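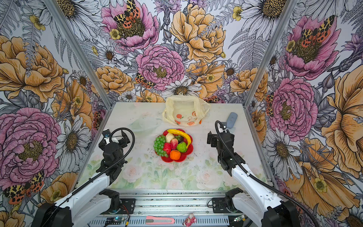
# Let them pack the shopping

I have helped at the Nerkcombe after-school robotics club for 3 years now, and I would like to make the case for the dullest-sounding project we have ever run. It is called Stendance, for reasons lost somewhere in a very silly naming session, and the task is to get artificial fruit off a plate and into a carrier bag. That's the whole brief. Two arms, one bag, some fruit. I think every school club with access to a pair of arms should drop whatever it is doing and try it!

I can hear the groans, because I groaned too. When the idea first came up I wanted something with wheels. Robotics for young people has meant wheels for as long as I've been around it: follow the line, push the block, shove the other team out of the ring. I like those contests (I still get far too loud at them) and I'm not asking anyone to give them up. But a rover on a painted track lives in a tidy little world where the floor is flat and the rules fit on one sheet. A carrier bag has never read the rules.

Think about what a bag does. You pinch one handle and the other flops away. You pull the mouth open and the film creases up somewhere you weren't pulling. Let go and it settles into a shape it has never been in before and never will be again. Our members are bright and quick, and in the first weeks of the project a good many of them wrote the bag down in their plans as a box with an open top. It was wonderful to watch that fall to bits. By half past four on the first afternoon there were people on the floor with bags from home, opening and closing them very slowly with two fingers of each hand, muttering. I've sat through a lot of lessons about degrees of freedom and never seen the idea land like that.

Then there's the fruit. A ball is a ball, but a banana is long and bent, and you have to decide where to take hold of it. Grapes are worse, or better, depending on your mood. If you grip the bunch in the middle, what is the rest of it going to do? Someone has to make that choice, say it out loud and defend it to a partner who wanted to do it the other way. I have heard more real argument about grapes this term than about any bit of code we've ever written, and it was good argument, with drawings.

People who visit tend to ask about the flowers. We dress the workspace in patterned paper and printed covers, and we choose the busiest ones we can find. Plain white everything would be easier, of course it would! But kitchens aren't plain white. Shops certainly aren't. If a program can only find an orange when there is nothing else orange to look at, I'd want the members to discover that in the club, with time to think about it, and to start wondering what the machine is really going by. One group got so keen on this that they began bringing in wrapping paper to test each other's work, the gaudier the better, and I had to put a limit on it.

What I love most is how slow it all is. We train by showing: a pair of members steer the arms through the job, we save the run, and then they do it again. Our log for the project stands at 853 saved runs. Of those, 351 were marked good enough to keep by the members themselves, and the marking was the best part of the year. What counts as good? Does the fruit have to go in gently? If the bag falls over at the end but everything is inside it, is that a pass? They wrote their own standard, hated it, rewrote it, and went back through all the old runs with the new one. I didn't ask them to. At that age I wouldn't have gone back through anything.

There is a worry that work like this is boring, and I want to take it seriously. Some of it is. Run after run of the same reach, the same pinch, the same small correction. A few members drifted off to the soldering bench and that's fine, the soldering bench is there for them. But I've come to believe that boredom of this sort is worth having in small amounts. You start noticing things. One quiet afternoon a pair spotted that they always went for the nearer handle first, every single time, and had therefore taught the arms a habit they'd never meant to teach. The fuss that followed! Everybody wanted to check their own runs for habits.

You see the difference most clearly close in, when you follow the work from the gripper's own viewpoint. From the bench you think you know where the handle is. Down there it is all folds, and the members learn to be much humbler about what a camera can tell them.
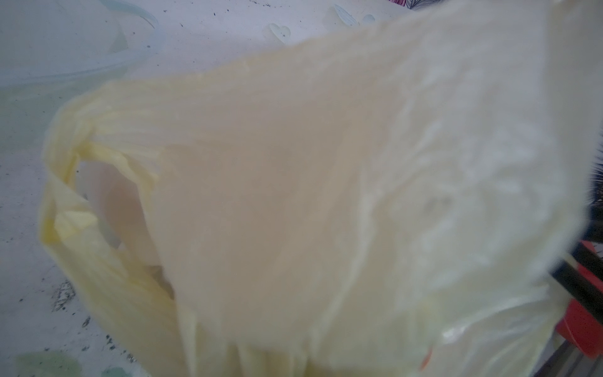 Usmani wrote to me after reading a draft of this piece and disagreed with a fair bit of it. A club has only so many hours, the letter said, and a term spent on one carrier bag is a term in which members don't design a gearbox, don't cut a part, and don't find out that the part they cut is the wrong size. Showing an arm what to do is a skill, but it is a different skill from building one, and a club that swaps the second for the first may turn out very good drivers.

I think that's the strongest thing to be said against us, and I've changed the timetable a little on the strength of it. We now keep the first half hour for making, whatever else is going on. Still, I'd push back on the word drivers. A driver doesn't have to hand the job over. Our members do, and the moment of handing over is where the thinking gets serious. They have to ask what they know in their hands that they've never put into words. One of them told me it was like teaching a cousin to tie laces over the phone.

And the making came back in by another door. Once people had fought with the bag for a month, they wanted to change the fingertips. Wider, narrower, softer, ridged. Sketches started turning up in November, and two sets of tips have since been made and argued over. Nobody had set that as a task. It grew out of wanting the thing to work, and I can't think of a better reason to pick up a file.

The Kerkisetti regional meet is where most of the clubs near us show what they've been doing, and it is a lovely noisy event. It has 34 entries this year and I've looked down the list: plenty of rovers, plenty of mazes, and one bag. Ours. I'd like that to be different next time. I'm not after a trophy category, though I wouldn't say no. A table at the side would do, with fruit and bags and nothing at stake, where anyone could come and have a go at steering and then watch somebody else's attempt.

If you run a club and you're tempted, my advice is short. Use ordinary bags and have spares. Let the members decide what a good run is, and let them change their minds. Keep the bad runs somewhere, as ours have taught us plenty. Start with the orange and leave the grapes until people are confident. Put up the loudest wallpaper you can find.

We're trying two handles at once next term, both arms lifting together, and I've already been told that my plan for it is wrong.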